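Writing down the rules we record by

I spent most of March rewriting our recording rules. When I joined, they were a single page of bullet points that somebody had printed and pinned up beside the kettle. Now they run to fourteen pages, which is too many, and I've been told so. This post is about what is in them and why some of the rules ended up the way they did.

Our work is recording people doing ordinary jobs with their hands, from a camera worn on the head, so that the recordings can be used to train robot arms to do the same jobs. I work at the Ardale site. There is a second site at Stolwood, which does mostly kitchen tasks. The two sites used to have different rules, and that was the main reason for the rewrite. A recording from Ardale and a recording from Stolwood of the same task could not be put side by side without someone going through and relabelling one of them.

The first argument was about when a recording starts. At Stolwood it started when the person's hands came into view. At Ardale it started when they first touched something. Neither is wrong, but you have to choose. We chose hands in view, and added that the hands should be visible and still for a short moment before the first touch. People forget this all the time. I forget it when I am wearing the camera. The fix that worked best was a soft beep in the headset, with a second beep to say go.

The end is harder. With most jobs it's obvious: the jar is shut, the towel is folded. With others the person keeps fiddling. They straighten a thing, then straighten it again. The rule now says that each task sheet must state the end condition in one sentence, and the recording ends when the hands have left the objects after that condition is met. If someone comes back in to tidy up, that counts as part of the recording and is kept. We used to trim it. The people at Baudry, who do the training on the other end, asked us to stop trimming, as they would sooner make that decision themselves.

Then there are mistakes. The old page said "no mistakes". I took that out on the first morning. If a person drops something and picks it up again, keep it, and mark it as a recovery. If they drop it and it rolls out of reach, stop, mark it as abandoned, and start a new recording. Don't delete the abandoned one. We had 154 abandoned recordings from last year that had been deleted before anyone logged the cause, and when I was asked what our most common failure was I had no answer to give.

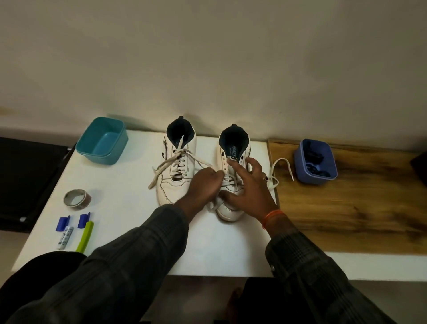 The section that took me longest is the one on soft and floppy things, and it's also the one I'd most like other groups to read. Nearly all the trouble in our rules comes from things that change shape. A box has a position and that's that. With laces, the written instruction "thread the lace" says hardly anything, and you can see the problem with a pair of white shoes like these: one is laced all the way up with the ends lying out to the sides, while the other has its lace in the lower eyelets and nothing yet in the upper ones. Both would have been labelled "shoe, lace in" under the old rules. We now use named stages, and the stage is given for each shoe separately. The stages are unlaced, part laced, fully laced and tied. "Part laced" must come with the last pair of eyelets filled, counted from the toe. I wanted to record the crossing order as well, but the labellers tried it for a week and agreed with each other so rarely that we dropped it.

The next rule in that section is about what both hands are doing. Our old labels described one hand, usually the right, because the first tasks we ever recorded were pick and place. Lacing doesn't work like that. One hand holds the lace and the other steadies the shoe, and if you only label the hand that's holding the lace, the training side gets half the job. So every stage now has two entries, left and right, and "steadying" is a proper label. Before, it would have gone down as idle. I think this was the single most useful change in the whole document. It roughly doubled the labelling time for two-handed tasks, and there was some grumbling, which was fair.

We also had to decide how much clutter to allow. My own view had been that the work surface should be cleared of everything the task doesn't need. Baudry's view was the opposite: they wanted things left about, within reason, because real tables have things on them. The rule we settled on is that other objects may be present if they are safe, if they don't hide the thing being worked on, and if they stay where they were at the start unless the person has a reason to move them. Tape, clips, a marker pen, a spare lace or a tub of bits are all fine. Open drinks are not. Knives are only allowed on tasks that use a knife.

What we don't allow is dressing the table. By that I mean putting out clutter in a pattern, or the same clutter every time. If the same tub is always in the same corner, that tub becomes part of the task as far as a model is concerned. The rule says to change the surroundings after every 4 recordings, and it leaves the how to the person. Move the surface, bring something in, take something out. It doesn't need to be clever.

Clothing and jewellery came up more than I expected. The first draft had plain sleeves, rolled up, no rings, no bracelets. It was tidy, and people hated it. Some of our recorders never take a ring off and shouldn't be asked to. I also couldn't find anyone who could say what harm it did. The final rule is that you wear what you normally wear, so long as sleeves don't cover the fingers and nothing dangles into the work. The exceptions are anything that shows a name or an address, such as a work badge, and watches with messages on the screen. Those come off or get covered.

That brings me to privacy, which is short in the document and strict. Nothing with a person's name on it may be in view. No post, no medicine boxes, no phones face up. No mirrors and no windows at night, as both can show a face. No other people unless they have signed the same form as the recorder. A recorder can ask for any recording to be removed, without giving a reason, and it has to be gone within the day. We've had very few requests. The rule matters all the same, and I moved it from the last page to the first.

On rest: a head camera is not heavy, but it is annoying, and after a while people start holding their necks oddly to keep their hands in view. You can spot it in the recordings because the view creeps downwards and the hands end up near the top. The rule is a break after each half hour, camera off and on the table. Time spent on the break is paid. I had to argue for that sentence, and I'm glad it stayed in. Small fiddly jobs, which includes anything with laces, buttons or needles, get a shorter stint of twenty minutes.

Checking is the part I'm least happy with. Each batch is 500 recordings, and one in ten is watched from start to finish by someone who wasn't the recorder. They look at the start, the end, the stage labels and both hand entries. If more than a handful fail, the whole batch gets watched. This is slow. A group using the Budasov checklist told us they check the first and last few seconds of everything and skip the middle. I tried that on one of our older batches and it missed most of the wrong hand labels, which are nearly always in the middle. So we're staying with the slow way for now, and I'd be glad to hear from anyone who has found something better.

Since the new rules came in we have put 944 recordings through them, from both sites. I don't have good figures on whether the robots do any better as a result, and it will be some time before anyone does. What I can say is that the two sites now send the same kind of file with the same labels, and that the questions I get by message have changed. They used to be "does this count?" and now they're mostly "which stage is this?", which I can usually answer by pointing at a page.

A few things are still open. We have no good rule for tasks where a person would normally sit down halfway through. We have no rule at all for left-handed recorders using task sheets written by right-handed people, beyond "do it your own way", and I'd like that to be written properly with examples. The word "tied" needs splitting, because a single knot and a bow are both going down as the same thing. That last one is on my list for the next version, along with getting the whole lot back under ten pages.

If you run something similar and want a copy of the stage names for soft items, leave a comment and I'll send them over. They cover laces, towels, socks, cable and carrier bags so far. Bedding is half done.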